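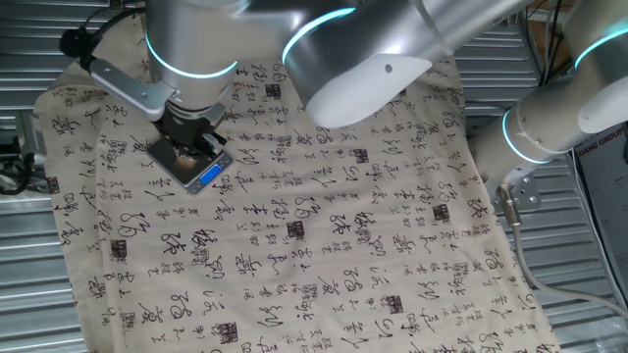 Grillerar Table Linens

Calligraphy Print Runner, Beige/Black

Item 596. In stock, ships from our Jerisik warehouse.

Back again after selling out in October. Same cloth, same print, new hem. The old hem was a rolled edge and it puckered after a few washes, a lot of you wrote in about it. Now it's a flat double fold with a straight stitch. Lies better on the table.

Size: 60 inches long, fits most four-seat tables with some drop on the ends. Narrow tables, check your width first. We do not cut to order on this one, the print doesn't repeat evenly and a cut piece looks chopped.

Fabric: cotton and linen blend, midweight. Not see-through. Has some body to it but will crease from folding, that's the linen. Steam it or iron it on the back side while a little damp. Don't iron the printed side dry, you can get a shine on the black.

Color: beige ground, black print. Screens vary. It's a warm beige, closer to oatmeal than to gray. If you have the Grillerar napkins in Sand they sit fine next to it. The ones in Stone, less so.

About the print

We get asked what it says. It's a decorative layout set up by the print house, and we don't sell it as a readable text or a copy of any one work. Some characters are brushed big and loose, most are small and run in columns. If you want an actual poem or a proper piece of calligraphy, buy from a calligrapher, please. This is a table cloth for eating on.

The print does have a direction. Tag goes at the bottom right when it's facing you. Tag is sewn in with two stitches so you can snip it off, just remember which end it was.

Washing

Cold water, gentle, with like colors. Wash once by itself before you use it, the black can give off a bit the first time. No bleach. No softener, it leaves a film and then spills soak in unevenly.

Line dry if you can. Low tumble is ok but take it out before it's all the way dry or you'll be ironing for a long time. Shrinkage is small after the first wash and the listed size allows for it, so it will come to you slightly long.

Stains: soy sauce and tea come out if you get to them the same day. Cold water, dab of dish soap, blot from the back. Red wine, same thing, maybe twice. Candle wax, let it harden, scrape, then iron between paper towels. Turmeric, sorry, that's there to stay. Chili oil is hard too.

Will it protect my table?

No. It's cloth. Hot pots need a trivet. For glass or lacquered tops we carry the Civelero felt underlay, sold seperately, item 187. It stops the runner from sliding around and you can trim it with kitchen scissors. Cut it a bit smaller than the runner on all sides so it doesn't peek out.

On bare metal tables (we've had a few cafe orders lately) use the underlay as well. The runner slips on metal and it won't hold a straight line for long.

Other uses

People buy it for tea trays, shelf lining, a wall hanging over a curtain rod. All fine. For hanging, there's no rod pocket, so use clip rings. Keep it out of strong sun, the beige fades before the black does and it goes patchy.

Upholstery, no. Not rub tested, and we won't take back a cut piece.

Also in this print

Napkins, pack of 2
Tea towel, hemmed, with loop
Cushion cover, zip, no insert
Drawstring bag, small

The placemats are gone and not coming back, the backing supplier quit making it. Please stop asking lol. If the Li print placemats would work for you instead, those are on the Li page, same beige, plain border.

Shipping and returns

Goes out folded, in a paper sleeve. If you want it rolled on a tube so there's no center crease, put "tube" in the order notes, small extra charge and it adds a day. Orders in before noon usually leave the same afternoon.

Returns ok if unwashed and the tag is still on. Wrong item or a print flaw, send us a photo first, don't mail it back untill you hear from us. A few small slubs in the weave are normal for linen and aren't a flaw. Thin spots or a skipped patch in the black are, we'll replace those.

Trade orders: minimum applies, ask for the current sheet. Lead time is longer if you need everything from one dye lot, so say so up front when you email. Samples are swatches only, no full runners, and the swatch may not include any of the big characters.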